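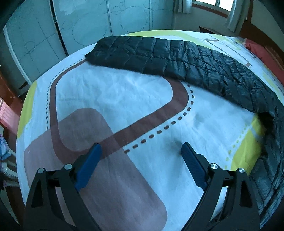
Can a machine make a bed yet?

Parts of the job, slowly, and with a person standing by to fix what goes wrong.

Our group spent the spring term finding out which parts. The members were Nuwan Talukder, Fathima Thambiah and Apolinar Tlapale, and our supervisor was Ita Ó Gríofa. The final runs were finished in June.

Background

Most home robots on sale clean floors. A floor is flat and stays where it is. Bedding changes shape every time it is touched, so a plan made before the grasp is often wrong after it. Quilted covers add a second problem. The stitching makes many small folds, and from close up an inside fold can look a lot like the outer edge.

Method

We split bed making into four tasks: find the edge of the cover, pinch it, pull it toward the foot of the bed, and flatten it. Fathima labeled 600 images by hand, marking the cover edge in each one. Nuwan trained the edge finder on these. Apolinar wrote the grasp planner and the rule for when to stop pulling. We used printed sheets as well as plain ones, as real bedrooms have both.

Results

Finding the edge worked best on a dark cover over a light sheet. It was worst where the cover was bunched up. Bold prints also caused trouble, and dashed lines in a pattern were sometimes marked as a seam.

Pinching failed in two ways. Either the fingers closed on air above the fabric, or they took the sheet along with the cover. We did not solve the second problem.

Pulling was reliable once the grasp was good. Flattening was not. The planner would smooth one corner and wrinkle the next, and we set a limit of 39 moves so that a run would end.

Comparison with a person

Each of us made the same bed by hand. All three of us beat every machine run on time and on neatness.

Remaining work

The edge finder needs more examples of bunched fabric. We would also like a touch sensor in the fingertips to tell one layer from two. Pillows were left out of this project and should be treated as a separate task.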